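Abelardo Lucero
11/15/19

Spent the evening sorting the LEGO in the back room. Posting as I go so I remember what I decided.

Starting point: two big tubs from the Nanayakkara sale, everything mixed. Bricks, plates, wheels, a few hair pieces, one button that isn't LEGO at all.

I gave up sorting by color back in October. It looks good in the drawers but you can't find anything. A black 1x2 plate in a drawer full of black parts might as well be at the store.

So now it's shape first. Bricks in one set of drawers, plates in another, everything with a slope or a curve in the third. Color only matters once a drawer gets too full to see the bottom.

The drawers are the Hedo ones, 12 to a cabinet. They stick a little when they're full. I rubbed a candle along the runners and that helped with most of them.

First pass is quick. Tip out a pile about the size of a dinner plate, pull the wheels and the long stuff, pull anything that isn't LEGO, push the rest to the side. Don't try to do it properly yet.

Second pass is where the time goes. I do 2x4 bricks, then 2x2, then plates by width. I leave the 1x1s until last and then usually leave them for another day.

Somebody asked about washing. Lukewarm water, dish soap, mesh bag, swish it around, lay it all out on a towel overnight. Nothing with stickers or prints goes in, and nothing with a motor. I used hotter water once and got a batch of plates that rock when you set them down.

Off-brand pieces go in a coffee can. Quickest check is the stud. If there's no name on it, it's in the can. My nephew gets the can.

Stuck plates: use the separator, and if you don't have one, put a brick on top of the top plate and rock it. Please stop using your teeth. I say this as a person with a chipped tooth.

Yellows are the hard ones tonight. There's the regular yellow, then a lime that sits close to it under the lamp in here. I've been holding them side by side near the window during the day and putting off the doubtful ones after dark.

Same trouble with white and very light gray. Old white goes creamy and then you aren't sure of anything. I keep one new white brick on the desk to check against.

Count for the 2x2 drawer: 327. I only counted that one because I need to know if there's enough for the tower. There is, if I'm not picky about color on the inside.

The tower is the thing I'm doing for the Nustitz winter table. It's plain, square, 86 bricks high, with a window every so often. I've built it on paper. I haven't built it in brick. 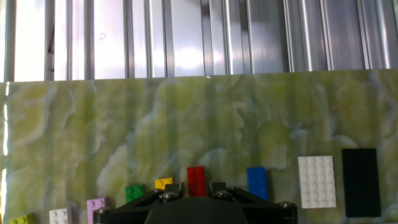

Pinks and purples next. I never had many of these growing up and I still don't have a good drawer for them. For now they share with the light blues.

I thought about putting a few on the outside of the tower in a band near the top. Might look odd next to the gray. I'll lay out one course and leave it overnight, and see if I still like it in the morning.

Labels. I used to write on masking tape and it curled off within a month. Now I put one actual piece on the front of each drawer with a dot of poster putty. No reading required, and you can swap it when the drawer changes.

The Tetedel boxes with the lids are fine for overflow, but don't stack them more than two high if they're full. The bottom lid bows and then it won't click shut again.

A few people wanted to know what I do with minifig parts. Heads, torsos, and legs each get a jar. Hands go in a pill bottle. I don't match them back up unless I'm selling.

One tub is down to a layer across the bottom. The other I haven't opened, and I'm not opening it tonight.

For tomorrow: 1x1s, the doubtful yellows in daylight, and find out where the second separator went. It was on the desk before dinner.

If anyone has spare 2x2 tiles in dark gray, I'm short for the roof. Can trade in slopes, I have far too many slopes.

Contact | © 2019 Abelardo Lucero | Back to top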